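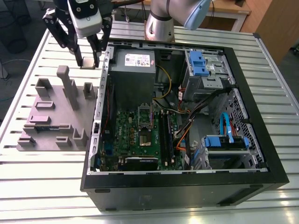
Figure 4. Open desktop tower on the slatted worktable, with the parts plate to its left. The load plate of the CPU socket is raised and the socket is empty.

3.2 Layout of the bench and order of work

All assembly work at the Tkachenko site was done on cases laid on their side with the side panel off. An upright case takes up less of the table, but the board then stands vertical and small parts have to be put in sideways. With the case flat, the motherboard faces up and the socket, the memory slots and the headers can all be reached from above.

Parts were not taken straight from their boxes. They were first set out on a printed plate with raised blocks, slots and holders, which sits on the table next to the case (Figure 4). Memory modules lie flat in a long slotted rail. We tried several plates during the Devance pilot, and the version used here was the 9th. Earlier versions had the rail too close to the case side, and the metal edge got in the way when a module was lifted out.

The processor goes in before the memory. The order follows the one used in the repair shops we visited (Section 2.4) and has to do with clearance. In the cases we used, the power supply sits directly next to the board and leaves a narrow space on that side. The load plate, once raised, stands up into the same space. If the memory is already in place, the socket is closed in from two directions.

We divided the processor step into four parts: opening the socket, lowering the chip, closing the load plate, and checking that the lever is down. Lowering the chip took the most care. The contact area is small compared with the board around it, and the chip has to be held by its edges and brought down level. A chip that is set down at a slant can bend a contact, and a bent contact is hard to see without a magnifier. Boards that failed inspection for this reason were set aside and are not part of the totals below.

The full record covers 3,000 processor placements. Of these, 1,915 were made on boards with the power supply already mounted, as in Figure 4, and the rest on boards in cases where it had been taken out. Results for the two groups are reported separately in Section 4. Placement times were noted from the moment the chip left its holder to the moment it rested in the socket. Closing the load plate was timed as a separate step.

The green boards came from office machines retired by Clutow and were of mixed age. We did not clean them beyond removing dust with compressed air. Sorting by socket type was done by Svitlana Sydorenko, who also kept the log of damaged contacts. Fans and coolers were removed before the cases reached the bench, and leftover thermal paste was wiped off each processor with alcohol.

Filed under: Methods > Hardware Assembly and Repair
2 comments | 17 shares
Copyright Skilard Papers. Back to top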